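Glaze notebook, August, cont. from the green book (the green book is full, and also has glaze on it)

Second firing of the Aller ash series, bottom shelf, small kiln. Opened it at 7:15 this morning with the usual optimism.

Result: the ash glaze crawled again. Same pattern as last time, bare islands on the inside of the curve, fat rolled edges, color very nice wherever there is any. Feng-yi says it looks like a map of somewhere with bad roads. I had written "problem solved" on the page before this one and have now put a line through it, in pencil, out of respect for the earlier me.

What I changed from the first round: sieved the ash twice, cut the clay in the recipe by a third, glazed thinner. What I didn't change: the bisque. Should have started there. The tiles came out of a bisque load that Cheuk-hei and I both thought the other one was watching, and the log for it says "fine" and has no signature.

Log from last night, copied off the back of the envelope:

5:50 pm start, lid propped, low
7:30 pm lid down, peephole open
8:40 pm 600 on the Heltance controller, peephole closed
8:50 pm 651 on the same controller, which is too fast
9:05 pm turned down, watched it sulk
Then left it to the program and went home.

That jump bothers me more than the crawling does. Fifty degrees in ten minutes isn't something I asked for. Either the relay is sticking or the thermocouple has moved in its hole. Pei-shan wiggled it this morning with the power off and it did move, more than you would want. She has packed it with a bit of fiber and we'll see. If the next log shows the same jump I am calling Fung about the relay, and I will try to sound like someone who hasn't already had the cover off.

Crawling, possible causes, in order of how much I would like them to be true:

Dust on the bisque. Likely enough. The tiles sat on the open shelf under the grinder. Easy fix, wipe with a damp sponge, let dry overnight.

Too much raw clay in the glaze still, shrinking as it dries. I did see fine cracks in the dry coat on tile 4 and wrote down "charming."

Second coat put on after the first had dried hard. Guilty on at least two tiles, there was a phone call.

Ash itself. The Aller ash is from a fireplace that burns whatever it is given. I don't want this one to be true as I have 6 buckets of it.

Next round: same recipe, calcine half the clay, one dip and no touching up. Wiped tiles on the left of the shelf, unwiped on the right. Write which is which on the BACK of the tile, in oxide. Pencil burns off. We have learned this more than once.

Other things:

The Potura stoneware is better than I said in June. It throws short and tears if you bully it, but the test bars came out straight and the iron speckle is coming through the white without looking like pepper. So-ying wants it for the bowls. She can have it once I've found out what it does with the tenmoku, which runs on everything and will run on this too.

Weighed out 600 grams of the base white, dry, lidded tub, blue tape. Please use it before mixing more. The tub with no tape is also white and is not the base white. I don't know what it is. Yi-chun tasted it (!) and reports that it is chalky.

Scale drifts when the fan is on. Turn off the fan, weigh, turn on the fan, complain about the heat, repeat.

Feng-yi's reds from the top shelf are liver brown on one side and perfect on the other. She is going to photograph the perfect side.

To do: kiln wash on the two bottom shelves, grind the drips off the stilts, new mesh for the fine sieve (the hole in it is not part of the mesh size). Good tiles need carrying over to So-ying, a paper bag will do if they are wrapped. Ask Cheuk-hei who signed "fine."

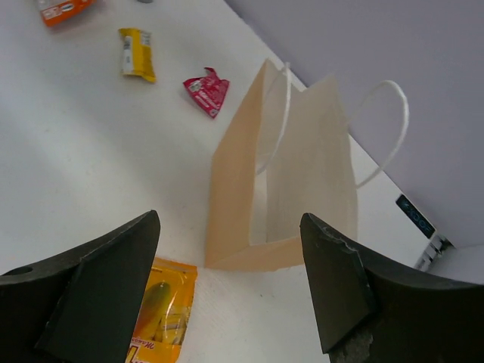
Page last changed: August, 4:40 pm (Yi-chun Kwok)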